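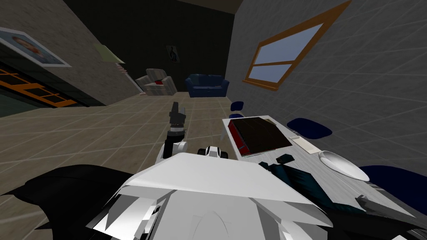 Cleaning Tile Grout Without Wrecking Your Knees

I put off my grout for years and then did the whole downstairs in one weekend, and wow, what a difference! If you have tile floors, you probably have grout that's a shade or two darker than it started out. You can fix that with stuff from the kitchen and a stiff brush.

What you need

Baking soda, warm water, dish soap, a narrow nylon brush, old towels, and a kneeling pad. Skip wire brushes, they chew up the grout. I use the Briem brush with the angled head, but an old toothbrush will do for corners.

Step 1. Sweep, then sweep again. Grit turns to mud the second it gets wet.

Step 2. Mix a paste, three parts baking soda to one part water. It should hold its shape on a spoon. 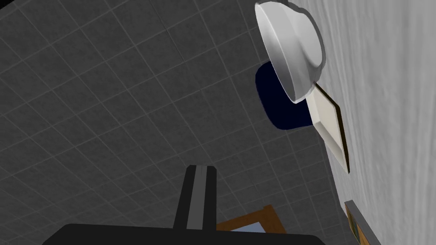 Dark tile with lighter gray grout lines.

Step 3. Spread the paste along the lines with your finger (gloves on!) and let it sit for 7 minutes. Work in patches of five or six tiles so it doesn't dry out on you.

Step 4. Scrub back and forth with short strokes, then wipe with a damp towel. Change the water when it goes gray — sooner than you'd like.

Step 5. Let the floor dry overnight before you judge it. Wet grout always looks darker.

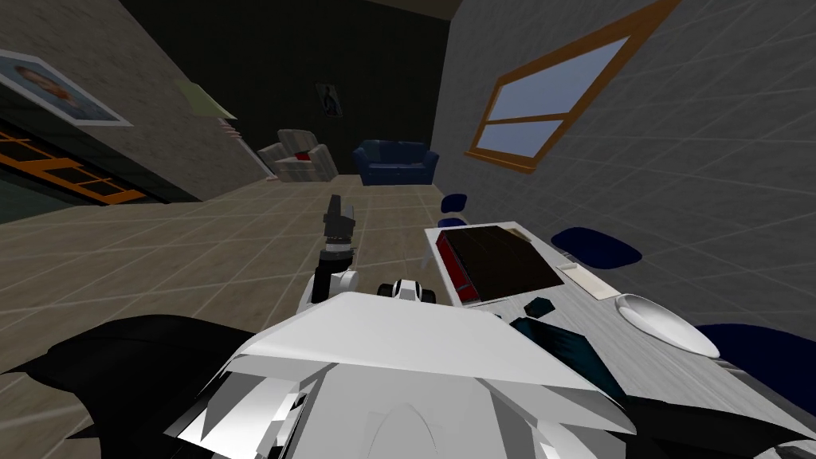 Beige tile, marked off by light grout lines.

Sealing

Wait until everything is bone dry, then run a sealer along the lines with a small applicator. Mine was Hitura, and one bottle covered 162 square feet with a little left over. Wipe any drips off the tile within 5 minutes or they'll haze.

If you have marble or limestone, test a hidden spot first. Vinegar is a no on those — it etches the stone.

Next up: the shower!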